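Why do some leaves smell so strong?

Rub a mint leaf between your fingers and take a sniff. Wow, right? I do it every time I walk past my neighbor Zuzana's garden (she says I can, don't worry).

Mint, sage and thyme make oils in teeny-tiny pockets on their leaves. When you squash a leaf, the pockets pop and the oil floats off into the air as bits far too small to see. Some of those bits go up your nose — and your brain says "mint!"

The plant isn't doing it for you, though. Sorry! Lots of bugs can't stand the taste of those oils, so a hungry caterpillar may take one bite and go find lunch someplace else. Bees don't seem to mind at all, and they love the flowers.

So what happens when a leaf dries out? Mostly it loses water. Some of the oil drifts away too, but plenty can stay locked inside for months, and that's why people have kept dried herbs in jars and bags for over 1000 years. A dried leaf goes dull and curly, like the gray-green ones in the little white pouch and heaped on all those paper plates. Crumble one up and you break open the pockets that are left. Try it with a pinch from the kitchen, but ask a grown-up first!

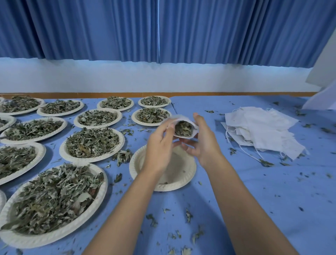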